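Workshop tips: living with motion planning software

Most advice on planning software is written by people selling it. These tips come from a small shop that does bathroom and kitchen chores with an arm, and that has paid for two planners and kept one.

Don't believe the success rate on the box. Kandar quotes its figure for a bare table. Ask for the number with a wall behind the work, then ask how many runs it came from. We got 21 as an answer, after some pushing.

Turn the speed down before you change anything else. Half the "perception failures" in our log went away at quarter speed. They were timing faults with a fancier name.

Padding: set it per object. Terkow ships with one global margin, and a margin that keeps you off the plumbing will also tell you that no soap dish can ever be reached. Start wide, shrink it around the thing you mean to pick up, and write down what you changed.

Save the plan along with the result. A log that says FAILED 1,234 times is good for nothing. You want the joint path, the collision map and the software version in one folder. Delete the folders after 200 runs or the disk fills up overnight.

Skip the "auto-tune" button. We pressed it 4 times and got four different answers.

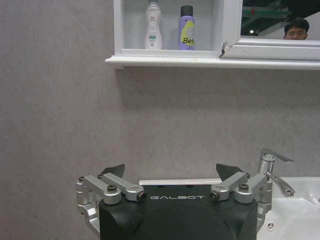

Collision maps deserve more suspicion than they get, mostly in bathrooms. Depth sensing does poorly on shiny things, and the Casano viewer will happily draw a smooth surface across a hole it never measured. Put the hard parts in by hand as plain boxes. With the open fingers up at the back rim of a sink, the right fingertip almost at the base of a chrome faucet, I want that faucet in the map as a fat block, spout and lever included. Mirrors get a solid box too – otherwise the planner may find a second room in there and try to use it.

Shelf lips are worth a box of their own. Make it deeper than your tape measure says.

As for the Bundgaard add-on that promises to learn all this by itself, wait for the next version. Then wait for the one after that, and keep your boxes in a text file you can edit.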